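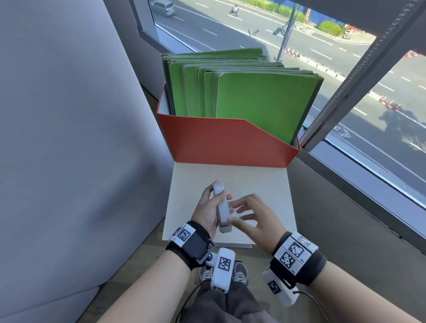
机まわりと作業台の雑用、機械に任せられるもの・まだ手でやるもの

更新日:2025年3月27日

床の掃除は、物をどけてあれば機械で足ります。皿洗いも、並べるところまで人がやれば機械で足ります。机の上の片付けになると、話が変わります。書類を立てる、小さな機器を持ちかえる、ボタンを押す、コードをほどく。ひとつひとつは数秒で済みますが、家庭や小さな作業場で買える機械に通しで頼めるものは、今のところほとんどありません。

このページでは雑用を種類ごとに分け、手でやるときのこつと、機械がどこまで来ているかを並べて書きます。元になっているのは、クティンヴィル(Kutinville)の自宅兼事務所と、エルクサイド(Erkside)にある共同作業場での使用経験です。

1 片手で持てる機器を扱う

リモコン、計測器、充電式の小物など、細長くて表面のつるつるしたものは、片手で立てて持ち、もう片方の指先で操作するのが基本です。

・持つ側の手は、親指とほかの指で胴の中ほどをはさむ。端を持つと、反対の手で触れたときに傾く。
・操作する側の手は、人差し指と中指をそろえて近づける。側面のボタンは一本の指で押すより位置が決まりやすい。
・下に平らな板か厚紙を敷く。落としても傷が浅く、外した小さなふたも見つけやすい。
・机に直接置くときは、丸みのある面を下にしない。

こういう「片手で支えて片手でいじる」動作を、機械は苦手にしています。支える側の力が強すぎれば胴がきしみ、弱ければ押したときに回ります。人の手は押す瞬間に反対側の握りを少し強めますが、これを二本のアームでそろえるには、触れた感じを測る仕組みが要ります。作業場で同じ部品を同じ位置に固定してボタンを押すだけなら、機械はもう何年も前からやっています。家の中では機器の形も置き場所も毎回違うので、その方法が使えません。

手入れについて。表面の白い樹脂は、固く絞った布で拭き、すぐ乾いた布で拭きます。アルコールは曇ることがあるので、説明書で使えると確かめてからにしてください。継ぎ目の汚れは乾いた綿棒でなぞります。つまようじは先が折れて残ることがあるため、すすめません。

2 ファイルボックスの書類を整える

紙のファイルボックスに薄いフォルダーを立てておく方法は、安くて場所も取らず、長く続けられます。困るのは、詰めすぎと、上の端の傷みです。

・ボックスの幅の八割まで入れたら、次のボックスに移す。指が二本入るすき間が目安になる。
・前の板が斜めに切れた形のものは、低い側を手前に向けると取り出しやすい。
・背の高いフォルダーは、端か一番手前にまとめる。
・抜くときは上の端をつままず、両隣を少し押し広げて胴を持つ。端の毛羽立ちは、たいていつまんで引くことで起きる。
・毛羽立ったものは、上から5ミリほどを定規とカッターで切り落としてよい。見出しの文字にかかるときは、透明な補修テープを二つ折りにして端をくるむ。
・前後にばらばらに倒れるときは、ボックスの底に厚紙を一枚、L字に折って入れる。

アームで棚や箱から薄いものを一枚だけ抜く作業は、研究の発表でも見かけるようになりました。固い本なら、背を少し傾けてから引き出すやり方がかなり決まります。紙のフォルダーは曲がるうえに隣と貼りつくので、二枚いっしょに出てくるか、表紙だけめくれて終わりがちです。まして戻すほうは、先に入っている紙を押し広げながら差し込まなければならず、抜くよりも一段難しくなります。

エルクサイドの作業場では、オイェウォレ(Oyewole)という小型の卓上アームを去年の6月から置いています。工具の受け渡しと箱の移動が主な用途です。ためしに、空きのあるボックスから厚手のフォルダーを一冊抜いて横のトレーに置く作業を100回やらせました。うまくいったのは71回でも90回でもなく、正確な数を残していません。手元の記録に書いてあるのは「詰めたボックスでは使いものにならない、半分空ければなんとかなる」という一行だけです。詰まったボックスの中身は、今も手で出し入れしています。

書類の中身を読んで仕分けるほうは、だいぶ楽になりました。スキャナーに通してしまえば、日付や件名でフォルダー分けするのはソフトの仕事です。事務所では昨年度の紙671枚を読み取り、名前つけはソフトに任せ、間違いだけを人が直しました。ホチキスの針を外すのと、折れた角を伸ばすのは全部手作業です。時間の大半はそこにかかりました。

読み取り前の手順は次のとおりです。

・針を外したら、針だけを入れる小皿を置く。紙の間に残った針はローラーを傷める。
・角の折れは、反対側に一度軽く折ってから伸ばす。
・一束は20枚まで。機械の表示でもっと入るとあっても、古い紙は少なめにする。
・薄い紙とレシートは別の束にする。
・読み取った後の紙は、画面で枚数を確かめるまで捨てない。

3 コードとケーブル

机の仕事でいちばん機械に向かないのがこれです。コードは置くたびに形が変わり、端がどこにあるか見えないことも多いからです。ほどく動作の研究はありますが、家の机の裏にもぐって埃をかぶった束をほどく製品は、店には並んでいません。

・ほどく前に、両端を机の上に出す。片方しか見えていない状態で引かない。
・結び目は引かずに、まず押して緩める。
・束ねるときは手の幅でゆるく巻き、面ファスナーの帯でとめる。針金入りのひねりタイは、細いコードの被覆に跡がつく。
・腕や袖に沿って細いコードを通して作業するときは、肘を曲げ伸ばしして突っ張らない長さをとってから始める。椅子の脚とキャスターから離しておく。
・両端に同じ番号のシールを貼る。これだけで次の掃除が半分の時間で終わる。

机の下にロボット掃除機を走らせているなら、床から10センチまでの高さにコードを一本も垂らさないこと。最近の機種はコードを見つけて避けますが、避けた場所には埃が残ります。

4 窓ぎわの机

道路に面した窓のそばに机を置くと、光は入りますが、埃と日焼けの手間が増えます。

・ファイルボックスは日の当たる向きを月に一度変える。濃い色の紙箱は片側だけ色が抜ける。
・ロールスクリーンは下まで下ろした状態で、上から下へ乾いたはたきをかける。
・玉つきのチェーンは、湿らせた布でつまんで一周させる。小さな子どものいる家では、手の届かない高さに留め具でまとめる。
・窓台は一番最後に拭く。

窓ふきの機械は、この中では実用に近いものです。大きな平らなガラスなら任せられます。角の三角形に拭き残しが出るので、そこは布で仕上げます。外側に貼りつけるときは、必ず落下防止のひもを室内の動かないものに結んでください。スクリーンやチェーンが垂れていると巻き込むため、先に上げておきます。スクリーンの掃除そのものをしてくれる機械は見つけられませんでした。電動で上げ下げするものはありますが、掃除とは別の話です。

布張りの椅子やパネルが机の横にあるなら、縦のしわに沿って掃除機の細いノズルをかけ、そのあと柔らかいブラシで毛並みを整えます。床用の掃除ロボットは立った面には上がれません。

5 作業場での見分け方

共同作業場で機械を入れるかどうか決めるとき、次の点を確かめています。家でも同じように使えます。

・物の位置が毎回同じにできるか。治具や枠で決められるなら、見込みがある。
・物が固いか。布、紙、ひも、袋が混じるなら、手作業の工程を残しておく。
・失敗したとき、次の工程が止まるか。止まるなら人がそばにいる必要があり、手間は減らない。
・準備と後片付けに何分かかるか。作業そのものの時間だけで比べると判断を誤る。
・掃除と点検を誰がやるか決めてあるか。

スケソットステッド(Skesotstead)の部品卸から紙袋入りのねじを仕入れたとき、開封して棚の引き出しに分ける作業をアームに頼めるか調べました。数は2,439個。引き出しに入れるところはできます。袋を開けるところができません。結局、袋は人がはさみで開け、浅い皿に広げてからアームに渡しました。全部手でやった場合と比べて、かかった時間はほとんど変わりませんでした。ただ、広げた後はほかの仕事ができたので、次の仕入れでも同じやり方にする予定です。

ねじを広げる皿は、縁が低く、底がつや消しの暗い色のものを選びます。光る皿だとカメラが位置を間違えやすく、人の目にも見分けにくくなります。

6 今のところの分担表

機械に任せる
 床掃除(物をどけた後)
 大きな窓ガラスの平らな部分
 読み取った書類の名前つけと分類
 同じ形の固い部品を並べる、移す

人が準備して、機械が続きをやる
 皿洗い
 書類の読み取り
 小袋の部品の仕分け

手でやる
 フォルダーの出し入れと端の補修
 手持ち機器の操作と拭き掃除
 コードの整理
 ロールスクリーン、チェーン、布張りの面
 針外しと紙の角伸ばし

補足

・卓上アームを使う机では、アームの届く範囲にテープで線を引き、飲み物と書類をその外に置きます。
・掃除用の布は、機器用、窓用、床用で色を分けます。洗濯のときも床用は別にします。
・フォルダーの補修テープは、文具店の「メンディング」と書かれたものが紙になじみます。幅は12ミリが扱いやすいです。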